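Chapter 7
Catching and Fielding

A pitcher gets most of the attention in a ball game, but the defense behind the pitcher settles many of the outs. This chapter covers how fielders receive the ball, how they set up before a pitch, and how a team's fielding is recorded. 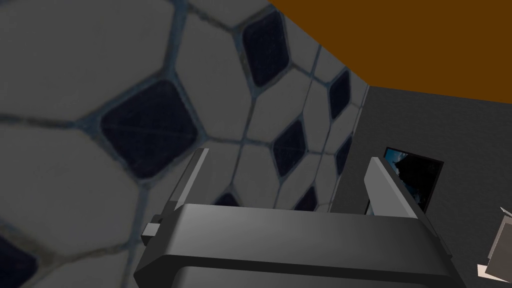 Receiving a ground ball starts with the feet. The fielder moves early, bends at the knees, and puts the glove low and out front. The glove should already be open when the ball arrives. Think of two fingers spread wide with nothing between them, as on the gripper shown here: the gap has to be there first, and the closing comes second. Young players often do this in reverse and the ball bounces off the heel of the glove.

Fly balls call for a different first move. The fielder turns and runs to the spot, then looks up again.

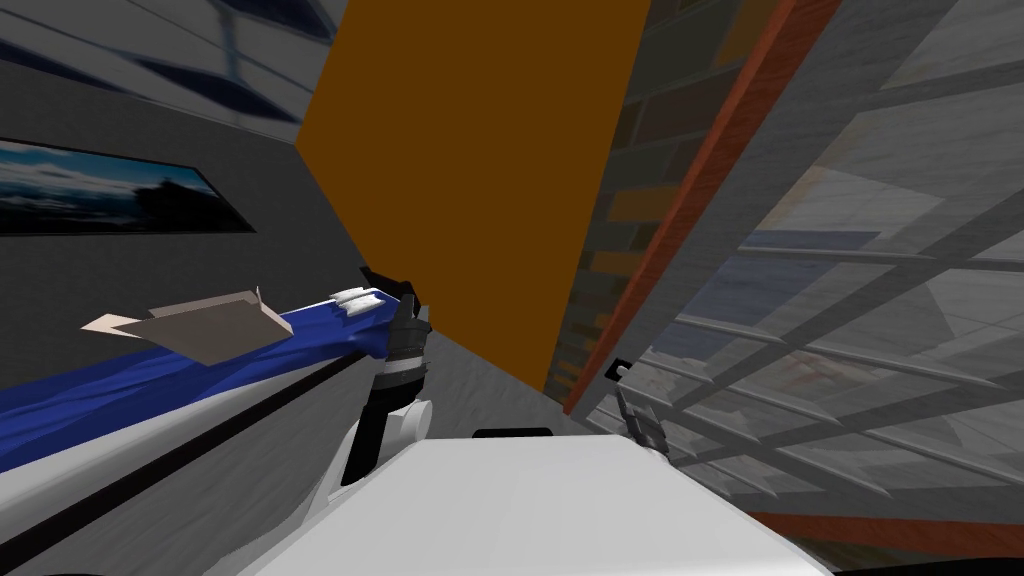 Once the ball is caught, the throw should follow in as few steps as possible. In the Britbridge league records used in this chapter, Rulholm made 124 errors in the 2000 season, and almost 7 in every 10 came on throws. Clidholm, with a slower infield, made fewer.

Section 7.1 begins with the ready position. Section 7.2 takes up the double play, and Section 7.3 explains how the official scorer decides between a hit and an error.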